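Replacing the Cooling Fan in a Clikent 238 Desktop Computer

Equipment Support Services, Stostenden Technical College
Revised 14 July 2025

This procedure applies to the Clikent 238 small desktop computers issued to staff offices and teaching rooms. It covers removal of the processor fan, cleaning of the heat sink, and installation of a replacement fan. Staff who have not completed the basic hardware course should submit a service request instead of opening the computer.

A worn fan usually gives warning. The user may report a grinding or ticking noise at startup, or the computer may shut down during long tasks. Before ordering a part, open the hardware monitor in the setup menu and read the fan speed. A healthy fan in this model settles near its rated speed of 3,000 revolutions per minute. A reading that rises and falls repeatedly while the computer is idle indicates that the fan should be replaced.

Tools and parts

Phillips screwdriver, size 2
Antistatic wrist strap
Replacement fan, Cenlow or Sakai, with four-pin connector
Soft brush and canned air
Thermal paste, needed only if the heat sink is lifted

Opening the case

Shut down the computer and disconnect the power cord and all other cables. Press the power button once to discharge any remaining current. Lay the computer on its right side, put on the wrist strap, and clip the lead to bare metal on the chassis.

Remove the two screws at the rear of the side panel. Slide the panel toward the back until it stops, then lift it away. The fan sits on top of the heat sink, beneath a plastic air duct. Release the duct by pressing the tab on its front edge and lifting straight up.

Removing the old fan

Follow the fan cable to the connector on the system board and note which way the connector faces. Pull on the connector body and never on the wires. Remove the four screws at the corners of the fan, working diagonally, and lift the fan off. The heat sink remains in place. If it shifts or comes loose, stop and refer to the thermal paste procedure before continuing.

Brush dust from the fins toward the open side of the case, and finish with short bursts of canned air. Hold the can upright. Do not use a household vacuum cleaner inside the case.
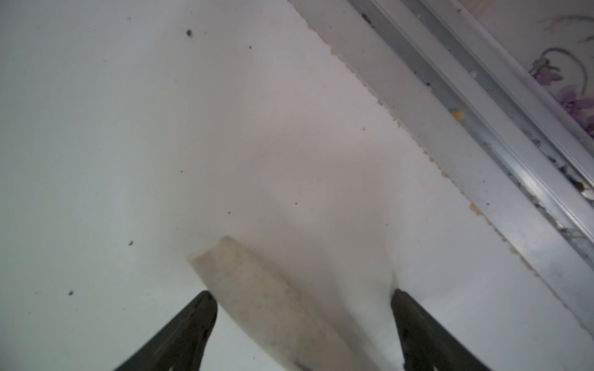
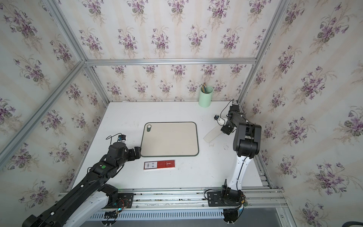 Installing the new fan

Check the arrow molded into the fan housing. Air must flow down into the heat sink. Position the fan so that the cable reaches the connector without crossing the blades, and start all four screws by hand before tightening any of them. Tighten until snug. Connect the cable, replace the duct, and confirm that no wire is caught beneath it.

Testing

Refit the side panel, reconnect the cables, and enter the setup menu. Leave the computer running there for 14 minutes and check the fan speed again. If the menu reports a speed of zero, shut down, disconnect the power, and reseat the fan connector.

Record the asset number and the fan manufacturer in the service log. Old fans go in the electronics recycling bin in the parts room. Questions about this procedure should be sent to Remedios Soriano, and requests for replacement parts to Berwyn Gronow.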